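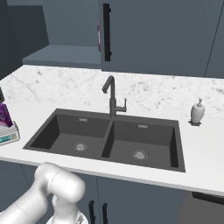
Work package 2 asks whether a policy trained entirely in the simulated kitchen can learn to put packaged goods away when the layout changes between runs. We finished the scene generator in February and have been collecting demonstrations in it since. The sink, tap and counter geometry stay fixed within a layout, while loose items are placed by the sampler. A carton can end up on the kitchen scale, as the purple one has, and the arm then has to deal with a tilted object on a small raised surface. These starts were missing from our first proposal and Pui-shan Cheng added them after the review meeting.

We now have 800 accepted demonstrations. A further 215 were thrown out by the automatic checks, mostly for contact between the wrist and a cabinet door. Nahom Shiferaw has rewritten the collision check so that it runs during collection and stops a bad episode early.
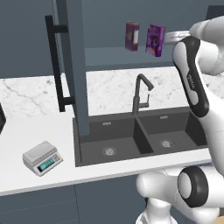 The rewritten check runs on the Villel cluster and has cut the time per batch by almost half. It did cost us a week, as the old logs could not be read by the new code and had to be converted. Shaohua Shen has written up the conversion steps for the Fedbridge team, who use the same format.

On the method itself, we compared the baseline with the version that predicts a short run of wrist poses before moving. The second version does better on shelf placements and no better on counter placements. We do not yet know why. Kuo-hua Tseng thinks the counter cases are limited by the grasp and is repeating them with the grasp fixed.

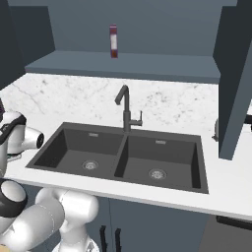
Shelf placements are scored on the final pose only. The box must be upright, fully supported and clear of the wall. Under that rule a tall, narrow box standing near the middle of the shelf, well clear of both ends, loses nothing for position. Cheuk-hei Tsai has pointed out that the score ignores how the arm got there, and we will add a path term before the next comparison.

Spending is in line with the plan apart from storage, which went over because we kept the rejected episodes. We would like to move the underspend on travel to cover it.

Work for the next 6 weeks:
Repeat the counter comparison with fixed grasps.
Add the path term and rescore the existing runs.
Send the first data release to Fedbridge.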